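January 2, 2025
Hatsue Sekiguchi and Renzo Ferri

3.2 Storage conditions and moisture loss

Leafy greens lose mass after harvest mainly through transpiration, at a rate set by the difference in vapor pressure between the leaf surface and the surrounding air. In home storage this difference depends less on the set temperature of the refrigerator than on how the produce is enclosed. Earlier work in the Rusilby households recorded enclosure only as "covered" or "uncovered," a split too coarse to explain the spread in wilting scores. We therefore coded enclosure in 4 classes: open shelf, open rack, loose bag, and lidded container.

Figure 3. Open and closed storage forms.

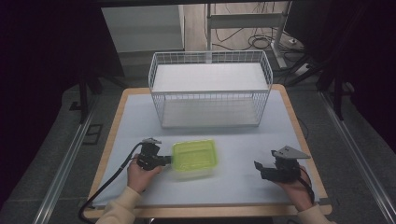 Mass loss was modeled as a first-order process, with a separate rate constant for each enclosure class and a random intercept for household. The data set held 331 weighings of spinach, chard, and leaf lettuce, each taken over a storage period of 10 days. Classes were assigned by the form of the enclosure alone, without regard to its size or maker. A wire rack with solid shelves, such as the white two-tier one in Figure 3, was coded as an open rack, given that air passes freely through the grid on its sides and ends. The green plastic food container in front of it falls in the lidded class. Lids were not tested for air leakage, and some of the variance within that class is likely due to differences in fit.

The rate constant for open racks did not differ from that for open shelves, and the two classes were merged in all later models. Loose bags gave intermediate values with a wide spread, which we attribute to differences in how the bags were closed. Chard lost mass more slowly than spinach in every class. Fourteen weighings from the Mullell site were excluded because the scale had not been zeroed; restoring them did not change the order of the classes. The effect of leaf washing before storage is treated in Section 3.3.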